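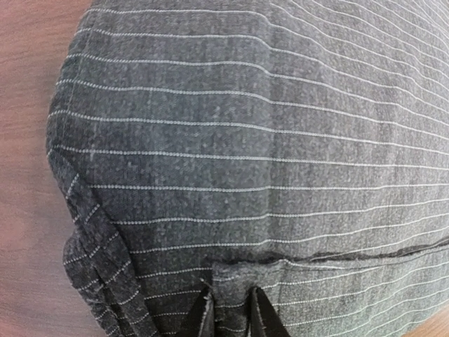

Figure 1. Gray pinstriped cushion on a wooden surface.

Short Breaks and Afternoon Mood in First-Year Students
Project report, Introduction to Positive Psychology

Background

Our group wanted to know whether a short planned break in the afternoon changes how students rate their mood later the same day. Most of the reading for this course deals with large questions, such as life satisfaction over many years. We picked something smaller that could be measured in one term.

The two sources we relied on most were the course reader and the handbook for the Skalanov Daily Mood Scale, which our department uses in its methods classes. The scale has nine items, each scored from 0 to 4. A higher total means a better mood. It takes less than two minutes to fill out.

Our hypothesis was that students who took a quiet break would report a higher evening mood than students who spent the same time on their phones. We also expected both groups to do better than students who took no planned break.

Method

We recruited 172 first-year students from the Grolwood and Falcão residence halls. Everyone gave written consent and could drop out at any time. Students were placed at random in one of three groups: quiet break, phone break, or no planned break.

The study ran for 21 days in October. The two break groups stopped whatever they were doing at 3 p.m. for 15 minutes. Students in the quiet group could sit or lie down anywhere they liked but could not read, talk, or use a screen. The phone group could do anything on their phones except make calls. The third group got no instructions for the afternoon.

Each evening at 8 p.m. all students received a link to the mood scale through Brolamitz, the survey tool we have access to through the library. The link closed at midnight. We did not send reminders, which we now think was a mistake.

Results

We received 2,161 evening forms. After we removed forms with missing items and forms from students who answered on fewer than five evenings, 1,709 were left for the analysis.

The quiet group had the highest average mood score, the phone group was second, and the group with no planned break was last. The gap between the quiet group and the phone group was small and was not statistically significant. The gap between the quiet group and the no-break group was significant at the .05 level.

The pattern was not even over time. In the first week the two break groups were almost the same. The difference between them showed up in the second week and got smaller again in the third, when midterms started. Scores in all three groups dropped that week.

Students from Falcão returned fewer forms per person than students from Grolwood. We did not find a difference in mood between the two halls.

Limitations

We had no way to check that people took their breaks as instructed. Several students wrote in the comment box that they had a lab at 3 p.m. and moved the break to later. We kept their forms in, but they should have been coded separately.

The sample was first-year students only, and all of them lived on campus. Students who were already in a low mood may also have been less likely to open the link, and our data cannot show whether that happened.

Changes for a Second Round

We would let each student choose a break time between 2 and 5 p.m. and record it on the evening form. We would also send one reminder at 10 p.m. and add a mood rating at noon, so that each student's evening score could be compared with a score from earlier the same day.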